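# Preguntas frecuentes sobre la pinza Nodia (antes de pagarla)

Última revisión: 10 de agosto de 2026. No vendemos Nodia ni cobramos de Stillden, su fabricante.

**¿Qué incluye el kit?**

Dos dedos amarillos de plástico con celosía, la muñeca con cámara y una licencia de 2 años. El brazo va aparte. La web de Stillden lo dice, pero bastante más abajo que el botón de compra.

**¿Cuánto cuesta?**

3.819 euros, sin brazo ni transporte. La renovación de la licencia no tiene precio publicado. Lo preguntamos por escrito y nos remitieron al distribuidor, Gruruvden, que nos remitió a Stillden.

**¿De verdad dobla ropa?**

Eso promete el folleto. Nosotros solo hablaríamos de telas pequeñas, y con reservas. Para coger un paño los dedos tienen que cerrarse justo en el borde, y un pliegue mal puesto cambia mucho las cosas.
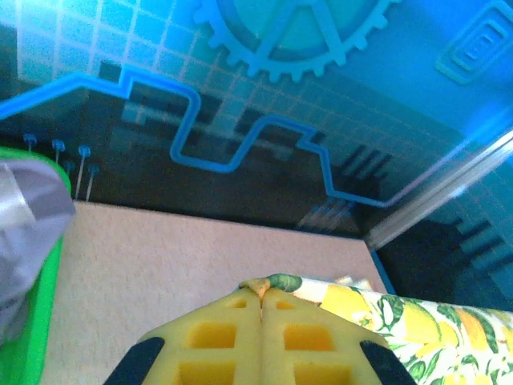 *Dedos cerrados junto a la tela de limones, vistos desde la muñeca.*

**¿Los dedos se adaptan a cualquier objeto?**

«Cualquiera» es palabra del folleto. La celosía puede ceder un poco al apretar, pero no hemos encontrado ninguna tabla de pesos ni de grosores. Pídala antes de firmar.

**¿Cuánto duran?**

Stillden anuncia 4.000 ciclos por juego. La garantía cubre 2.000. Cada cual puede sacar la cuenta – nosotros presupuestaríamos con la segunda cifra.

**¿Funciona con mi brazo?**

Con el de Christodoulou, sí, según el manual. Para los demás se habla de «compatibilidad prevista» en diciembre. Una previsión no se atornilla a nada: si su brazo es otro, espere a que exista el adaptador.

**¿Hace falta programar?**

El folleto dice que no. El manual dedica un capítulo entero a editar archivos de configuración.

**¿Puedo devolverlo?**

Sí, con el precinto de la muñeca intacto. Para montar el kit hay que romperlo. Consulte este punto con Gruruvden y guarde la respuesta.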